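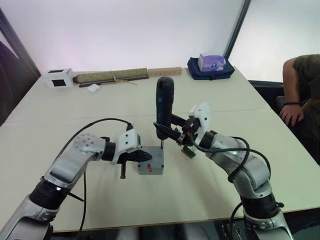
Figure 1. Two robot arms over a cream-coloured tabletop.

Last updated: 10 Jul 2022
Reading time: 2 min

4.2 Who gets to say no

When we went back through the interviews we kept meeting the same question, put in many different ways: what happens to the patient once a clinician has declined to take part? The policy at the Arelmont clinics lets staff step aside on grounds of conscience, provided a colleague takes over the same day. Of the 536 staff who answered our survey, 80 had read that policy in full -- a smaller group than we had hoped for, though a very thoughtful one.

Nurses in Kambridge spoke kindly of workmates who had stepped aside, and most of them wanted the handover written down somewhere a patient could read it. Rural staff worried more about distance. In a town with one doctor on the roster, a referral can mean a long drive and a day's lost pay, and the policy has very little to say about either (Castaño and Puma take this up at greater length in their March working paper).

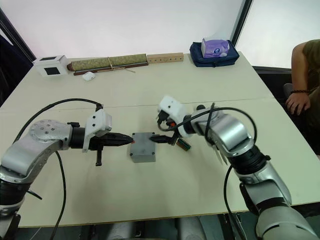

4.3 Notice periods

We favour asking staff to lodge an objection in advance, with 24 hours as the shortest notice for booked care. Urgent care would stay outside the rule altogether.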